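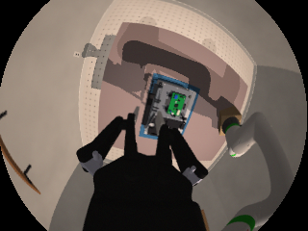
Ravach Bench Recorder
Print this page | E-mail this page

The Ravach Bench Recorder is for people who need a great many examples of one arm doing one small thing, and who would like to go home at night. You drive the arm, it records the wrist camera view, the joint positions and the gripper opening, and it files the whole lot as an episode your learning system can read.

It runs the same way on a simulated bench as on a real one. Most customers begin with the simulated one, where a dropped circuit board costs nothing and the second arm has never hit anybody's coffee.

What you get
Recording software for up to 2 arms
A simulated work table with perforated border, trays and equipment models
Wide-angle wrist view with adjustable lens curve
Lighting and shadow controls, including several shadows we would call unflattering
Episode review tool with a large Discard button

The Discard button was Petronella Shabalala's idea. Her team at Bollport recorded 3,000 episodes with an early version and found that the operators knew perfectly well which ones were bad - they just had no polite way to say so. Now there is a button. It asks for a reason, and "I sneezed" is on the list.

Episodes run up to 40 seconds. Longer tasks should be split at a natural pause, such as the moment after a grasp. If your task has no natural pause, please write to Anel Ndlovu in support, who has opinions.

Trays can be shifted and tilted between episodes, by hand or on a schedule. Please use this. A system trained on one tray angle learns that angle beautifully and regards all others as a personal insult.

Not included: the real arm, the real table, the operator's patience. The Ellel hand controller is sold separately. A trial license lasts 14 days and stops recording at the end of them, though it will keep playing back your mistakes for as long as you like.

Related items
Ellel Hand Controller
Ntuli Tray and Fixture Models
Ravach Episode Viewer
Ravach Bench Recorder, classroom license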